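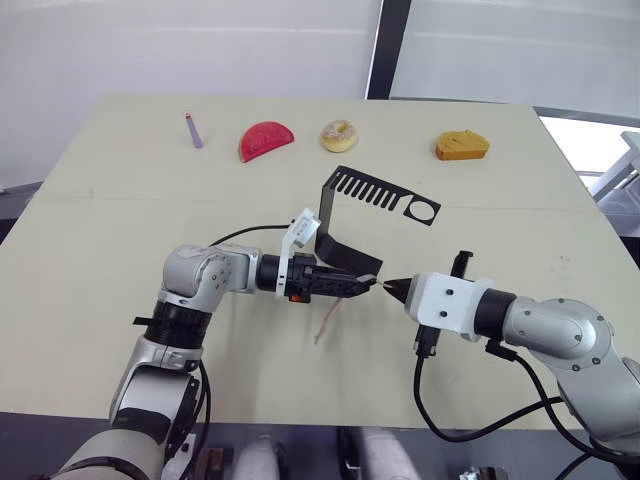 A toy watermelon slice and a toy donut on a pale tabletop.

Play food under the microscope: how a small lab tests pretend groceries

2018-03-19

Play food is one of the duller categories in toy safety, according to the laboratory manager at Follby, a testing firm with 12 staff. It has no batteries, no cords and usually no moving parts. It also accounts for a steady share of the firm's work, because every item is shaped like something a child already knows how to put in the mouth.

"The standard does not care that it is a pretend donut," she says. "It cares what age it is meant for, what it is made of, and what comes off it."

Age grading is done first. A set labelled for children over three will still be graded down if its colours, size and style of play suit a younger child. The manager says about half of the disputes with importers start here. A lower grade brings in the small parts cylinder, and any piece that fits entirely inside, in any orientation and without being squeezed, fails.

Mechanical tests follow. Samples are dropped, twisted and pulled, and whatever breaks off goes into the cylinder as well. Stalks and leaves are the usual trouble. "A glued leaf will often survive the drop and then let go under torque," she says. "Moulding it as one piece costs more in tooling, but we see far fewer failures."

Coatings are scraped off and sent for chemical analysis. Each colour is treated as a separate material where enough can be recovered, and small dabs of paint are a nuisance. For one set sold under the Oneo name, technicians stripped 300 identical pieces to collect enough of a single shade.

The firm keeps its records in Marketix, a sample tracking program she describes as adequate. It now holds 1,870 play food entries, going back to a July when the lab moved off paper. Each entry carries a batch number, and she is firm that a report covers that batch and no other. A factory can change its paint supplier between orders without telling the importer.

Konstantinidis, a wholesaler and long-standing client, submits samples again after every 1,000 cartons. The manager considers this sensible, though it is more than the law requires.

Asked what parents should check at home, she keeps the list short. Look for cracks and flaking paint, and throw out anything that has split. Wash hard pieces in warm soapy water and let them dry before they go back in the tub. Hollow pieces with a vent hole should be wiped – water gets in and stays there.

Second-hand sets are harder to judge, as the packaging and its batch number have normally gone. "I can tell you how to test it," she says. "I can't tell you what it is by looking at it."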